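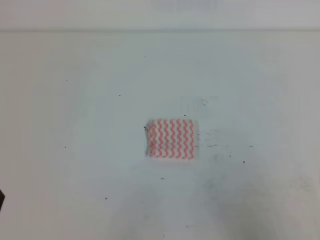
Tag der offenen Tür bei Grevov: Textilhandhabung mit Robotern

Am 20. Mai 2021 hatte der Verfasser dieser Zeilen Gelegenheit, an einer Vorführung im Technikum der Firma Grevov teilzunehmen. Die Einladung war bereits im Januar ausgesprochen worden. Zugelassen waren 28 Gäste, die in zwei Gruppen durch die Räume geführt wurden.

Frau Tatiana Kadlec, Leiterin der Abteilung Anwendungstechnik, eröffnete den Nachmittag mit einer Einführung in das Vorhaben Fernero. Gegenstand ist das selbsttätige Erfassen, Auffalten und Ablegen kleiner Stoffteile, wie sie in Wäschereien und Konfektionsbetrieben anfallen. Starre Werkstücke gelten in der Greiftechnik als weitgehend beherrscht. Gewebe hingegen verändert bei jeder Berührung seine Form, und die Steuerung muss die Lage des Teils stets neu bestimmen.

Gearbeitet wird auf einer schlichten weißen Tischplatte. Als Prüfstück diente unter anderem ein kleines gefaltetes Tuch, weiß mit rötlichen, senkrecht verlaufenden Wellenstreifen. Herr Omprakash Mathur, zuständig für die Bildverarbeitung, erläuterte hierzu, dass ein solches Muster der Software die Orientierung erleichtere, während die weißen Partien auf hellem Grund schwieriger abzugrenzen seien. Auch kleine dunkle Punkte auf der Platte müsse das Programm als belanglos erkennen - eine Aufgabe, die dem menschlichen Auge kaum auffällt.

Die Versuchsreihe umfasst nach Auskunft des Hauses bislang 193 Durchgänge mit 11 verschiedenen Stoffarten. Die Auswertung erfolgt mit dem Programm Groltero, das die Gäste an einem Bildschirm im Nebenraum selbst bedienen durften.

In der anschließenden Aussprache wurde vor allem nach den Taktzeiten gefragt. Frau Kadlec verwies auf den noch ausstehenden Zwischenbericht und nannte keine Werte. Feuchte Textilien sind in der laufenden Reihe nicht vorgesehen - dies bedauerten mehrere Teilnehmer aus dem Wäschereigewerbe.

Den Mitarbeitern des Technikums sei für die sachkundige Führung gedankt. Eine weitere Vorführung ist geplant, der Termin wird an dieser Stelle bekannt gegeben.

Kategorie: Automatisierung, Veranstaltungsberichte
Drucken | Als E-Mail versenden
Kontakt | © 2021 | Nach oben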